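The "Baked Today" Question

Olga Palma wrote in last month to ask why the bread at her supermarket is always stale by the next evening when the sign over it says BAKED TODAY. I said I'd look into it, and I have, and I'm less impressed with that sign than I was before.

Baked is a slippery word. A loaf can be mixed and half baked in a plant, frozen, trucked 800 miles, and finished for a few minutes in the store oven. The store then says it was baked today. Well, sure. Part of it was. I asked at the counter of our nearest big store where the dough was made and got a shrug and then a phone number. The phone number got me a recording.
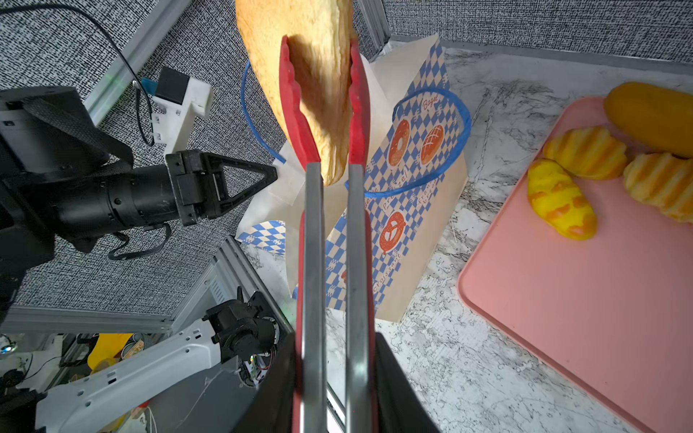 I don't think par-baked bread is bad bread. I buy it. What I object to is paying a dollar more for the word "artisan" on a product that came in a case of 26. Jordan Horrocks, who ran a bakery for years before he moved out here, told me the word has no legal meaning that he ever ran into, and he had looked, hoping to use it himself.

Then there's the "ancient starter" business. Farías, the new place on the corner, has a chalkboard claiming its sourdough culture goes back 1,000 years. I asked how they knew. The young man said it came with the recipe. A starter gets fed fresh flour and water all the time, so I'm not sure what would be left of the original even if the story were true. The rye is decent, though a bit sour for me.

Hildegard Ostermann disagrees with me on nearly all of this and asked me to say so. Her view is that if you like the taste, the sign doesn't matter. Fine, but then why do they bother to put up the sign?
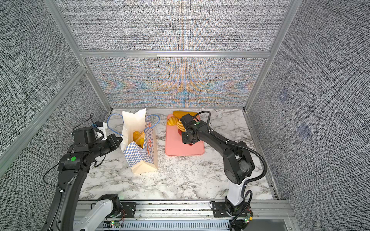
If you want to know what you're getting, ask what time the dough was mixed. A shop that makes its own can usually tell you, and some will go on about it longer than you'd like. Read the ingredient label too, if there is one. And skip the refrigerator when you get home, where bread goes stale faster than it does on the counter. Slice what you won't eat in two days and freeze it.

Deok-su Seo wants to do a blind tasting, store loaf against Farías, on a Sunday in June. I'll take part if somebody else does the slicing and keeps the labels hidden. Send him your name if you'd like a seat.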